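Laundry log, June

The water at Orklow is hard. The test strip went past its last printed colour again this morning, so I sent a sample bottle to the lab in Ronham and had the figure back before lunch: 326 milligrams per litre as calcium carbonate. The supply sheet that came with the flat gives no value at all, only the word "moderate".

That explains the towels. It also accounts for the grey cast on the pillowcases, which I had put down to the powder. Hard water ties up part of the detergent before it reaches the cloth, and what is left over goes into the fibres as a dull film. Dosing for soft water, as I had been doing since the move, gives the worst of both.

Changes made today. Powder increased to the third line on the scoop. Softener stopped altogether. Drum temperature left at 40 for coloureds and raised to 60 for towels and sheets. I ran the machine empty first with 500 grams of citric acid, in two passes, and the rinse water from the first pass came out cloudy with flakes in it. The second was clear. The door seal had a line of scale along the lower fold — I took most of it off with an old toothbrush.

The machine is an Ostermann, seven kilos nominal, and the manual is a poor translation. It gives spin speeds for each programme but not the number of rinses. I timed the cottons programme with the kitchen clock and listened for the drain pump. Two rinses, then the spin. With the extra rinse button pressed there should be a third, though I did not stay in to hear it.

Collars are a separate matter. Skin grease sets in the fold and holds the lime film against the cloth, so the fold goes stiff before anything else does. Denim shows it early. Method for now: open the collar flat, wet the inner side, rub in plain soap, leave it while the machine fills, wash inside out with the collar up. Dry flat or on a hanger, never over a radiator.
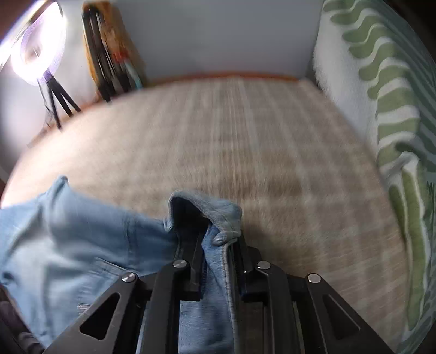 Unai Sepúlveda wrote back in the afternoon that I was wasting soap on collars, and that a spoonful of washing soda in the soaking water would do the same work for less money. He soaks overnight in a bucket, shirts and tea towels together, and rinses once by hand before the machine. He added that vinegar in the last rinse was fine for cotton but that he would keep it away from the rubber parts.

I accept the point on soda. On indigo I am less sure, as a long alkaline soak may lift the dye, and I would sooner lose an hour on soap than a shirt. I will try it on the tea towels first and write down the result. His remark about vinegar agrees with what I have read on door seals, so the bottle goes back to the kitchen shelf.

Stustska shop had soda crystals but no soap flakes. Bought one bag. The shop is now shut in the afternoons until the end of the month.

To do: clean the filter behind the lower flap, check the inlet hose for scale at the tap end, ask the landlord whether a softener cartridge can be fitted under the sink. The kettle wants descaling as well. Towels on the line at seven this evening, still damp at the hems when I took them in.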